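Kitchen tips from the Borner open day

The workshop at Borner opened its doors in April and I spent an afternoon watching small robot arms do kitchen jobs. Merike Vanags ran the food table. Much of what she does to help an arm also helps a person with stiff hands, or a child learning to serve.

Use a wide bowl for dry snacks
Trail mix digs out more easily from a wide bowl than from a jar. Heap it towards the middle and go in from the side. Whole almonds roll off a full spoon, so take less and make two trips.

Bring the plate to the spoon
Keep the plate close to the serving bowl, on the same level. A dark plate is a good choice for cashews -- you can see at a glance what has landed. Lower the spoon until it is just over the plate before you tip it.

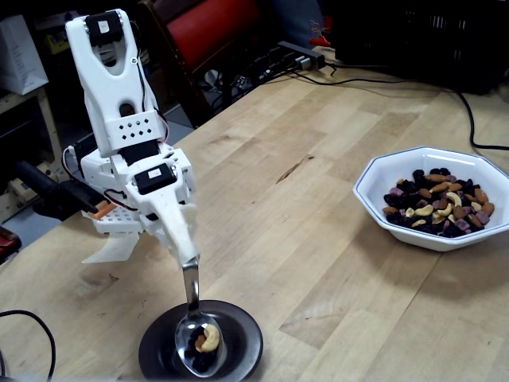
Steady the bowl
A damp cloth folded in four and laid underneath will stop most bowls sliding. Shazia Kazmi uses the rubber ring from an old preserving jar, and that works too.

Fatten the handle
Thin spoon handles are hard to grip. Wind on 2 layers of self-fusing tape, pulling it tight as you go. Take it off before the spoon goes in the dishwasher.

Look after the leftovers
Mixed nuts and fruit go soft if left out overnight. Tip them into a jar with a tight lid and keep it out of the sun. Wilfredo Dumlao adds the raisins only when serving, and his nuts stay crisp for longer.

The next open day is at Castillo, doors at 2. Bring your own mug.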